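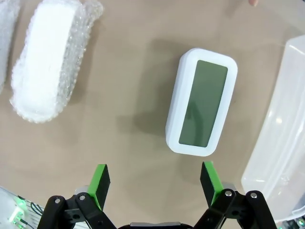

The clock on the bench, next to the wrapped parts.

5 min read

I said in the last post that I'd write up the hold fault once we understood it. We understand most of it now, so this is the write-up. It's long and there are no injuries in it.

The job at Trostton is packing. Two arms share one table, and small items in bubble wrap get picked up and put in a cardboard box. The clock is one of the test items too, and it goes in bare. Danjuma Ekwueme wrote most of the control code and I look after the hardware and the stop circuit. The grippers came from Jurer with their own firmware, and we had changed very little on them except the pads.

For two weeks the only real problem was the bubble wrap. When you wrap something by hand there's always a loose tail of plastic at one end. If the fingers close on the tail, the gripper feels resistance and reports that it has a part. Then it lifts, the tail stretches, and the part either swings or stays on the table. Out of 364 logged picks this was the cause of nearly every failed one. It's annoying, but nothing heavy is involved and nothing moves fast.

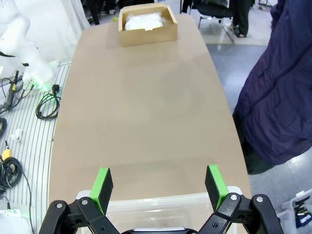 On the Wednesday we were running at the slow speed with the stop button on the bench. A pick failed in the usual way and the left arm went into hold. Hold is a software state. The arm keeps its position, the motors stay powered, and it waits for someone to press continue. Lilian Ondieki leaned in to straighten the part that had been dropped. We had all done that many times. She had one hand on the wrap when the arm came out of hold and started down toward the same spot.

She pulled her hand back and Danjuma hit the stop. The fingers had come down where her hand had been and they were closing. At that speed and force it would have been a pinch, maybe a bruise. I still didn't like it at all, and we shut down for the day.

I pulled the log that evening. It was 2,692 lines for that one session, and most of them were pad readings. The part that mattered was short. The hold started, no continue was pressed, and 200 seconds later the state changed to ready by itself. There was a timeout in the hold routine. It dated from when the arms ran through long tests with no one at the table, and it was there so one failed pick wouldn't waste a whole night. It had been left in when we moved to working alongside the arms.

We had never seen it fire because we normally cleared a hold in under a minute. That day the three of us stood around arguing over which way the tail of the wrap should face, and we used up the time.
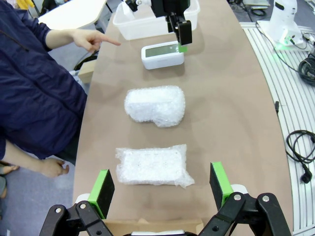

The second thing we found is worse in my opinion. Each arm had its own hold. When the left one stopped, the right one carried on with whatever it was doing, as long as its path didn't cross the left arm's path. The planner knew about the other arm. It had no idea about people. So for months we'd been treating "one arm is in hold" as "the table is safe," and it was only ever true of half the table.

I should own my share of this. The stop circuit works and I test it every week, so I had stopped thinking about the states above it. A hold is a pause in a program. It doesn't take power off anything, and I knew that, and I reached over that table anyway.

What we changed:

The timeout is gone. A hold now lasts until a person clears it.

A hold on either arm holds both.

Before a hand goes over the table, the stop goes in. It costs us a re-enable every time, and it slows a session down quite a lot. Danjuma grumbled about this for a day and then wired a second button on the far side so we don't have to walk around.

After a stop, neither arm moves until the button is released and someone presses continue as a separate step. Before this, releasing the button was enough in one mode, which we only found while testing the other fixes.

We ran 100 forced holds after the changes. I left the longest one overnight with the arms in hold, and in the morning they were where I'd left them.

The tail problem isn't solved. Akinola sent us a softer set of pads to try, and Lilian wants to tuck and tape every tail, which works but sort of defeats the purpose. For now I'm comparing finger width against the current draw at closing, and refusing the pick if the two don't look like a solid part. 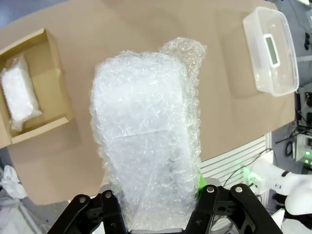 One of the wrapped items, held upright in the gripper.

Next on my list is asking Jurer whether their firmware has a timeout of its own. I couldn't find one in the manual, but the manual is for the previous version. If you run the same grippers, check your hold routine before you put a hand in there.

14 comments · 6 shares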